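Print this page | E-mail this page

How I set house rules for a plate-moving arm (and stick to them)

I look after the small automation cell at Benmont, and the question I get most from other sites is how we decide what the arm is allowed to do before anyone lets it near real samples. So I finally wrote it down! It's our way of working, nothing official, and your own safety people get the last word.

Start in the simulator. Every new layout gets built there first, with the instrument, the plate holders, the table and the walls, because the walls matter more than you'd think when an elbow swings up high. Houda Naciri signs off the model against a tape measure, and then I'm allowed to start teaching positions.

Rule one is the approach. The gripper comes in from straight above, stops at a hover point, and only then goes down to the plate. No sideways sneaking in, even if the path planner loves it (ours does). I teach the hover point first and the grip point second, and I name them so a tired person can tell them apart. "P17" is not a name.

Rule two is the tray. If the instrument has a tray that slides out, treat it like a door that might shut on you. The arm asks for the tray, waits for the instrument to say it's out, and then moves. Never use a timed wait in place of that signal. We did that once on the Jurum job and I still hear about it.

Rule three, look at it from more than one side. I set up a close view on the gripper plus a few from across the room, and I go through all of them before I save a position.

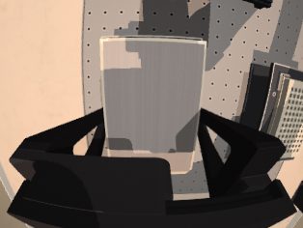
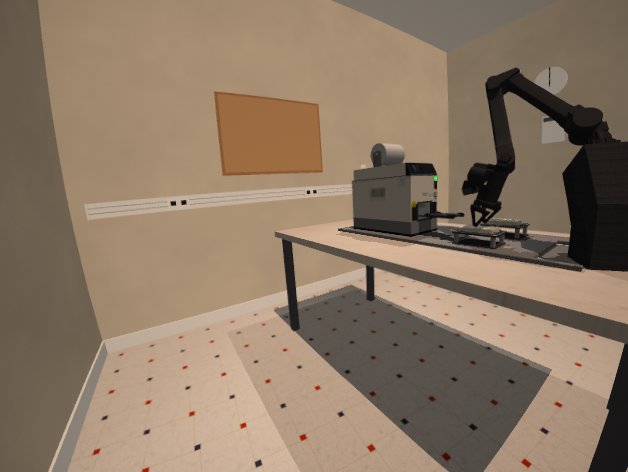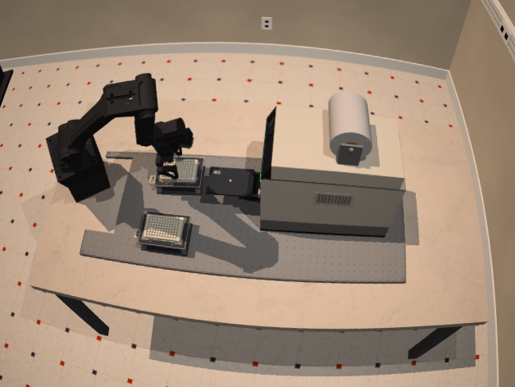
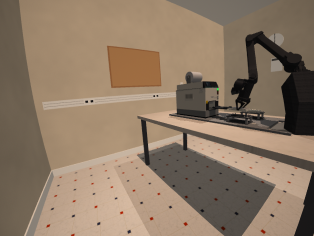
Simulated cell: close view at the gripper first, then three wider views of the arm, table and instrument.

Okay, on to speeds. While I'm teaching, I cap the arm at 244 mm per second, and with a plate in the fingers it never goes over 800, ever, even when somebody is begging for throughput. Write both numbers in the cell log, with your initials. If you change one, you rerun the whole dry cycle from the top. Yes, the whole thing.

For the dry cycle, run the full routine in simulation with every holder filled, then again with one holder left out. The second run is the one that catches the silly stuff, like a routine that happily closes on thin air and carries on. What you want is a stop and a clear message. Our last layout went through 484 moves before Youssra Belkadi would put her name on it, and she made me fix two error messages while she was at it.

Then go to the real arm, at teaching speed, with an empty plate and one person on the stop button doing nothing else. I mean nothing, no phone, no chatting. Do the hover points alone first. If one looks off, fix it in the model and send it over again. Please don't nudge it on the pendant and forget, or your model and your cell will drift apart and you'll be chasing that for weeks.

One more thing for anyone using the Kallusel log template: the box marked "clearance" wants the smallest gap on the whole path, measured with the plate in the gripper. Lots of folks fill in the gap at the grip point and move on. I did too, for ages.

Questions about the template go to the automation desk at Benmont.

Contact us | Copyright Benmont | Back to top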